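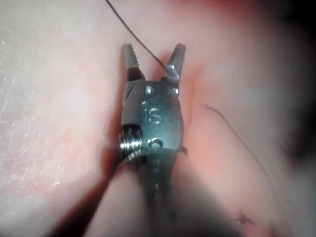 把持部の先端。二つのジョーを開いたところ。内側の面に細かい溝がある。

2001年2月26日(月) 絹糸のコーティング、つづき

コメント 3 シェア 0

朝、恒温室の湿度が高かったので、除湿機を先に動かして、糸の準備は後にしました。先週の糸は箱の中に入れたままでしたが、ふたが少し浮いていました。この糸はもう測定に使わないで、結び方の練習用にします。箱に赤いテープを貼りました。

今日使った糸は Châu から届いた生糸の新しいロットです。前のロットより色が少し黄色いと思います。精練は前と同じ条件で、石けんの濃度も変えていません。洗いの最後の水がなかなか透明にならなかったので、一回多く洗いました。この一回が強度に影響するかどうか、今はわかりません。比べるための糸を、多く洗わないで別に取ってあります。ラベルは「洗−1」です。

撚りは毎分3,000回転で始めました。糸がガイドのところで毛羽立ったので止めて、ガイドの陶器の輪を指で触ると、内側に小さい傷がありました。輪を新しいものに替えてから、3,350回転まで上げても毛羽は出ませんでした。つまり、先月私が「回転が速すぎる」と書いたのは正しくない可能性があります。前のページに訂正を書きました(消さないで、横に線を引いて書きました)。

コーティングは Dullo のワックスです。缶の底のほうが固まっていたので、湯せんで溶かしてから使いました。温度を上げすぎると匂いが変わるので、温度計から目を離さないほうがいいです。糸を通す速さは一番遅い目盛りです。余分なワックスは布でとりますが、強く押さえると糸が平たくなります。これはまだ私の手が慣れていません。

引張試験(Dralard の試験機、結び目あり、平均)
 コーティングなし 159 gf
 コーティングあり 223 gf

差が思ったより大きいです。うれしいですが、すぐには信じません。コーティングなしの糸は午前、ありの糸は午後に測りましたので、湿度の違いが入っていると思います。それから、午前の糸はチャックの近くで切れたものが多く、これは結び目の強さを測ったことになりません。チャックのゴムが古くなって、表面がつるつるしていました。棚の下の段に替えのゴムがあるはずですが、見つかりませんでした。どなたか場所を知っていたら、ここに書いてください。

結び方について。外科結びと普通のこま結びを両方やりました。ワックスをつけた糸は、こま結びだとゆるみやすいです。引張の数字だけを見ると良い糸に見えますが、ゆるむ糸は Plillham の目的には使えません。報告には必ず両方の結果を並べて書きたいです。ゆるみの測り方がまだ決まっていないので、目で見て「ゆるむ」「ゆるまない」と書いているだけです。もう少し良い方法を考えます。結び目の前後に墨で印をつけて、間の長さを測るのはどうでしょうか。

夕方、洗いの残り液を捨てる前にpHを測るのを忘れました。次は測ってから捨てます。

次にやること
・チャックのゴムを替えて、同じ日の同じ時間帯に両方を測る
・「洗−1」の糸も一緒に測る
・ワックスの残りが少ない。注文は10月のロットと同じ品番で
・湿度の記録紙を新しくする(ペンのインクもうすい)

除湿機のタンクは帰る前に空にしました。

ノート内を検索 絹 撚り ワックス 検索

コメント 3
・替えのゴムは下の段ではなくて、試験機の後ろの引き出しです。先月移しました。
・ありがとうございます。ありました。ただ、一枚は少し厚さが違うようです。明日ノギスで見ます。
・墨の印はワックスの上だとはじきませんか。つける前に印をしたほうがいいかもしれません。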